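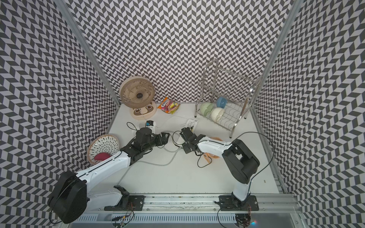 Does Pitura plan for both arms together, or does it plan one and then fit the other around it? One user put that to us last month, adding that their own planner kept parking one arm politely in a corner while the other did all the work. Pitura plans them together! Both arms go into a single search, so a gripper can come in close to its opposite number as long as the two paths keep their clearance all the way along. You set that clearance in the cell file, and we'd suggest starting generous and tightening it later.

## Do I have to model every object by hand?

No, and please don't. Fixed things such as walls, posts and the mounting rail go in the cell file once. Everything on the floor comes from perception (our Stustar module), which hands the planner a set of simple shapes. Cables are the awkward ones. Stustar treats a loose cable as a flat keep-out strip, a bit crude but quick, and you can draw your own strip over it if you know better.

## How big is the regression set?

3,902 recorded plans at the last count. We replay the lot before each release, and any plan that gets noticeably slower is looked at by hand. It's a lovely way to find bugs, and we still get a small thrill when a run comes back clean.

## Why does the wrist camera have its own settings? 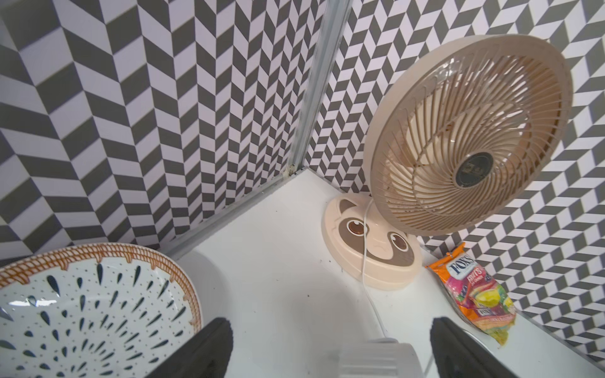

Depth from the wrist view is where we've had the most fun this year. The matcher looks for the same small patch in two views, and repeating patterns give it far too many good answers. Chevron walls are a proper workout for it, and the curved ribs of a fan grille are nearly as hard. Glare is a separate problem: a bright patch inside a bowl, as on the left of the big one with the teal teardrops, gets masked before matching so that it can't be read as a raised bit of surface. If the mask is too eager on your own dishes, lower `glare_level` a step at a time.

## Can I mask out the gripper fingers?

Yes. Run `stustar mask --wrist` with the gripper open, then again with it closed, and both masks are saved. Redo them if you change fingers or move the camera.

## What changed in version 9?

Joint search is now the default, and the planner gives up after 2,000 ms instead of hanging on to a hopeless goal. Cell files from version 8 load as they are.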